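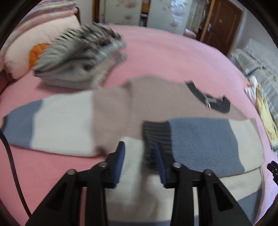
Mastel garment folding study: frequently asked questions

What is the study about?
We want to know if a robot arm can learn to fold knitwear from demonstrations that people record at home with a hand-held gripper. No robot is present during recording. The policy is trained later on the video and the finger motion.

How many demonstrations did you use?
The final set has 1,977 folds, recorded in 30 homes. Failed folds were kept if the person corrected them in the same recording.

Why sweaters and not towels?
Towels are almost solved for our purpose. A sweater is thick, it stretches, and a cuff can hide under the body. In our tests the hardest step was to take one layer of knit between the two fingers and leave the layer under it in place.

Does the bed or table matter?
Yes, more than we expected. A policy trained only on tables pulled the bedspread together with the sleeve. After we added folds made on beds, this error became rare.

Do you label the grasp points by hand?
No. Ozan Altıntaş wrote a script that finds the moment when the fingers stop closing, and we take this as the grasp. Color-blocked sleeves sometimes confused our garment tracker – it treated each band as a separate item. This is corrected in version 3.

Can I use my own gripper?
If it has two fingers and the camera is fixed to it, probably yes. Please do the calibration again after you change the finger pads.

What does not work yet?
Cardigans with open fronts, and any sweater that starts inside out. We have no good result for these.

Who can I ask about the data?
Please write to Cengiz Polat through the contact form. He answers usually within 2 working days, but in July it can take longer.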